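Making the Bed and Keeping the Bedding Right

By Akosua Bonsu

Most of the trouble people have with a duvet comes from the cover. It twists, the corners go empty, and by the middle of the week all the filling is down by your feet. The tips on this page are the ones I use at home.

Getting the cover on

Turn the cover inside out and lay it flat with the opening at the foot of the bed. Lay the duvet on top and match the corners. If your duvet has loops and your cover has ties, tie them now. If it doesn't, a large safety pin through the inside seam at each top corner does the same job.

Reach inside, take hold of both top corners through the fabric, and pull the cover down over the duvet. Shake it hard twice and close the buttons.

Smoothing it out

Work from the head of the bed to the foot with flat hands. Don't tug on the sides, or you'll drag the filling with you. A cover printed with lines of writing, like this one with its blue-grey script on white, makes a good guide. Where a fold breaks up the words, lift the edge nearest to it, give it one snap and let it settle.

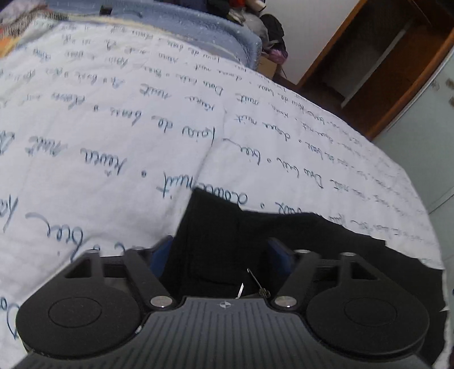
Washing printed covers

Wash them inside out with the buttons done up. Pale prints on white keep their color longer in cool water, and 40 degrees Celsius is as high as I go. Skip the bleach, even on a white background. Don't fill the drum past the halfway point, because a duvet cover will swallow every sock and pillowcase in the load and nothing inside it gets clean. Do the buttons up first and you won't have that problem.

Dry on low or on the line. Take the cover down while it is still very slightly damp and fold it along the seams. It will need no ironing.

I bought a Grirby cover in May and have washed it this way ever since. The print looks the same to me. The Petek one before it was washed hot and went gray in a year.

Small damp patches

A spilled glass of water doesn't have to mean stripping the bed. Press a dry towel on the spot first and lean on it. Then use a hair dryer on the lowest heat. Check that your hands are dry, keep the dryer moving, and hold it a hand's width off the fabric. A narrow nozzle is handy for a small spot, but it also concentrates the heat, so move a little faster with it.

Feel the sheet under the patch as well. If the water went through to the mattress, pull the sheet back and leave it uncovered until evening — a dryer won't reach that far down.

Never lay a dryer on the bed while it's running, and never leave it plugged in there. Keep the cord out from under the covers. When you're finished, let the dryer cool on a hard surface before you put it away.

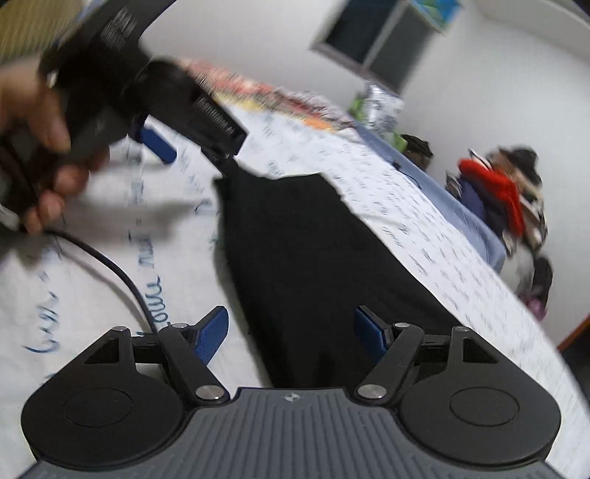

FILED UNDER: BEDROOM, LAUNDRY

Readers have asked about thread count. Anything sold as 1,000 is usually heavy and slow to dry, and I wouldn't pay extra for it. Plain cotton percale is fine for most beds. Buy 2 covers per duvet if you have the shelf space, and switch them every week.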